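In praise of the boring baseline

By Gemma Bainbridge
7th September

14 comments | 2000 shares

I have spent a good part of the summer reading papers in which a robot learns to tidy a kitchen that doesn't exist.

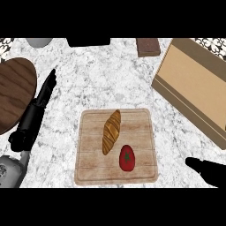

I don't say that as a sneer. I have built kitchens that don't exist. I once lost most of April to a simulated drawer that opened by itself whenever the arm was on the other side of the room, and I have strong views on the friction of virtual tomatoes. Simulation is cheap, it doesn't need mopping, and when you break something you press a key and it is unbroken. Anyone who has ever waited for a replacement wrist joint to clear customs will understand the appeal.

My complaint is about what we do once the kitchen is built. We train a policy in it, we test the policy in it, we get a number, and then we put the number in bold. Lately the number comes with a new sort of claim attached, and the clearest case I know is the Murovby result, which a fair few people have sent me this month with the subject line "thoughts?"

These are my thoughts.

Murovby, if you've missed it, is a training recipe for two-armed manipulation. You take a modest set of demonstrations, you let the simulator shuffle the scene about (different counters, different clutter, different lighting, things moved a bit to the left) and you end up with 2000 training episodes where you used to have a handful. The policy learns from the lot. On the test scenes it does very well, and it beats the older Fudell method by a margin wide enough to drive a van through. The write-up says the policy has learned to "understand the workspace".

Has it? I should like to know what would count as evidence that it hasn't.

I am old enough to remember when we let a system have a success rate without also giving it an inner life. If a policy puts the bread where the bread goes nine times out of ten, I am pleased for it. It may be doing so because it has some grasp of bread. It may also be doing so because in every one of those 2000 episodes the bread began in the same rough patch of counter, and a policy that reached for the middle and closed its hand would have got most of the way there with its eyes shut.

There is a way to find out, and it is very dull. You blindfold it. You take the trained policy, feed it a blank image or a frozen one from the start of the episode, and see how much worse it gets. If it gets a lot worse, good, it was looking. If it hardly notices, you have made a very expensive music box.

When Skanstead came out, its authors did exactly this, and gave the result a whole table. I thought it was the best table in the paper. Their own method lost far less than they'd hoped on two of the tasks when it couldn't see, and they printed that, and said that those tasks were probably too easy to tell us much. Then they went and fixed the tasks. I have never heard anybody mention this table. People cite Skanstead for the nice diagram on page 2.

The Murovby paper has no blindfold test. It has no scripted baseline either, meaning a few lines of code that move the arm to the average starting spot of the object and hope. I wrote one for the Fudell tasks a while back. It took an afternoon, including lunch, and it solved rather more of them than I was comfortable with. I'm told this was unsporting.

The usual reply is that these checks are a distraction, that the field moves quickly, and that everyone knows the benchmarks are imperfect. I'm sure everyone does know. It just never seems to make it into the abstract.

A better reply came from a Joshi user, after I grumbled in public about all this. Joshi is the toolkit most of these scenes are now put together in, and his point was that the shuffling is the check. If you vary the counter and the clutter enough, a blind policy can't succeed, so a high score must mean the thing is looking. I like this argument, and I believed it for most of a weekend. The trouble is the word "enough". You can change the marble to granite and the granite to slate all day long, and if the object only ever moves within a hand's width then you have varied the wallpaper. The policy learns to ignore the wallpaper. That's a real skill, and I don't want to be rude about it, but it's a skill you can also get by not looking.

What I would like to see is each kind of shuffling reported by itself. So much for colour, so much for clutter, so much for position, so much for swapping the object for a differently shaped one. I'd wager the first two bars would be tall and the last would be a bit of a stump. That would be worth publishing! I would read it on the train. It would tell the next group where to spend their effort, which the single bold number doesn't.

I'd also like the seeds. Murovby reports its best run of 10. The spread isn't given. I asked, politely, and was told it would be in the longer version.

None of this means the method is bad. My hunch is that it's quite good, and that the blindfold test would come out mostly in its favour, with one or two embarrassing tasks that could be quietly retired. I may well use it myself this winter, when I go back to the drawer. But I'd be using it on a hunch, and a paper is supposed to save me from having to do that.

In the meantime my scripted baseline is available to anyone who asks. It has no understanding of the workspace whatever, and it runs on a laptop.

Share this | 14 comments | Log in to reply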